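Dandley three-tier steel shelving unit – six months in our break room

I bought this thing to hold drinks. That was the whole plan. Our office goes through an astonishing amount of bottled tea and water, and for ages it all lived in shrink-wrapped packs on the floor next to the copier, where everybody kicked it.

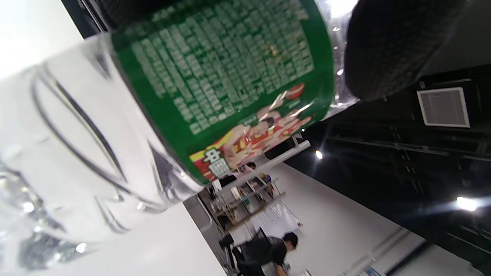 So, the shelves. I looked at the Ondura first, which a lot of people seem to like, but the uprights felt thin when I leaned on the one in the store and I already had my eye on the Dandley. I'm so glad I held out for it. It went together in one lunch break with the rubber mallet I keep in the car, and the second one (yes, I went back for a second) took even less time now that I knew which way up the clips go. The little drawing in the instructions is hard to read. The wide end of the clip faces the floor. Write that on your hand.

What I love most is how much it will put up with. Drinks are heavy! A full shelf of half-liter bottles is a serious load, and I was ready for the middle tier to sag by the end of the first month. Six months in, I laid a level across it last week and the bubble sat right where it should. The top tier has the coffee supplies and the paper towels, so it has an easy life, but the bottom one gets bottles shoved onto it hard, at an angle, by people in a hurry, and the finish hasn't chipped where they hit.

The spacing is generous too. I set the bottom shelf 19 inches clear of the one above, and that leaves room to stand bottles up and still get a hand over the top of them to pull one out from the back. Tall, skinny bottles with slippery labels are the real test for any shelf, I think. On the old wire rack we had at Pollock Street they tipped over every time the door slammed. The Dandley has a solid deck with a shallow lip along the front, and they stay put. You can also slide them forward without catching on anything, and for somebody who grabs a green tea at three in the afternoon without looking, that's a real pleasure.

A few gripes, so you know I'm not completely gone on it. The feet are hard plastic and they skate on a smooth floor until there's weight on the bottom tier – load that one first. The edges on the underside of each shelf could be smoother, and I'd wear gloves for the assembly. And the clips are a pain to get out if you change your mind about the height. I moved one shelf up a single notch and it took longer than building the entire unit.

I also tried the Orano bottle dividers that are sold to fit inside. They're fine! They keep the flavors apart, which matters more than you'd think in a room where people have strong opinions on jasmine versus oolong. But they eat up space, and I took them out of one unit after a couple of weeks and haven't missed them there. I'd skip them unless your bottles are all one size.

At the time I'm writing, the store page shows 2,373 ratings, and I read far too many of them before ordering. The complaints were nearly all for dented boxes. Both of mine showed up with a crushed corner and perfectly straight parts inside, so open yours before you panic.

Would I buy a third? I've already measured the wall by the window, and if I can talk the office into moving the printer about a foot to the left, it's going there in April.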